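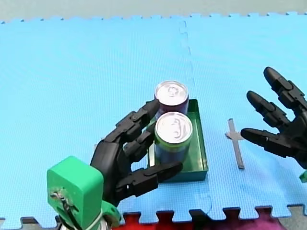
## Which house system should be used for a birth chart when the time of birth is uncertain?

Posted 2020-03-04 in Charts and Calculation, Indcombe Astrology Help

I should be grateful for guidance on a matter of house division. I am preparing a birth chart for a relative whose certificate gives the date and the town but no hour. The family recollection is "shortly before lunch", and two aunts differ by nearly 50 minutes.

I have entered the details in the Plarow calculator twice, using the earlier and the later time. With the Placidus setting, the Moon falls in the ninth house in one chart and the tenth in the other. When I change the setting to whole sign houses, the Moon remains in the tenth in both. The Ascendant is at 2 degrees of Leo in the first chart and further into Leo in the second.

My questions are as follows. Is it acceptable to choose whole sign houses simply on the grounds that the result is more stable? Should the chart be drawn without houses altogether? I have been asked to provide a written reading in May and would prefer not to present as settled something which is in doubt.

Babita Goel

---

### Reply 1 (accepted)

It is acceptable, provided that the choice is stated at the head of the reading. The usual practice in our study circle is as follows.

1. Cast the chart for the earliest and the latest plausible times.
2. Record which placements are the same in both.
3. Base the reading on those placements only.

In the case described, the sign of the Moon and the sign of the Ascendant are common to both charts. The exact degree of the Ascendant and the Midheaven are not, and any statement which depends upon them should be left out or clearly marked as provisional.

Please treat the first chart with some care. An Ascendant at 2 degrees of Leo is very close to the end of Cancer. Should the true time prove a quarter of an hour earlier than the earlier aunt believes, the rising sign would be Cancer, and under whole sign houses every planet would then move by one house. The stability you have observed therefore holds only within the limits you entered. I would recommend casting a third chart for an earlier time and comparing it with the others.

A chart without houses is also a respectable choice. Many readers place the Sun's sign on the first house and describe the result as a solar chart. It says less, but it can be supported from the certificate alone.

As to the Plarow calculator, kindly confirm that summer time has been applied correctly for the year of birth. The setting is found under Place and is not always filled in automatically for older dates.

Yoshinori Oshima

---

### Reply 2

Placidus is the only system I would use. I have read 173 charts with it over 27 years and have had no cause to change. If the time is wrong then rectify it. Ask for the dates of marriages, house moves and bereavements and work back from those. The Eberhard tables are good for this if a copy can be found.

---

### Reply 3

Not an answer to the main question, but the Emik chart forms have a box for "source of birth time" in the lower margin. We write "certificate", "family memory" or "unknown" in it, and the person receiving the chart can see at once how far to rely on it.

---

**Comment from the original enquirer**

I am obliged to all three correspondents. A third chart, cast for twenty minutes before the earlier time, does give Cancer rising. I shall write to the remaining aunt before proceeding.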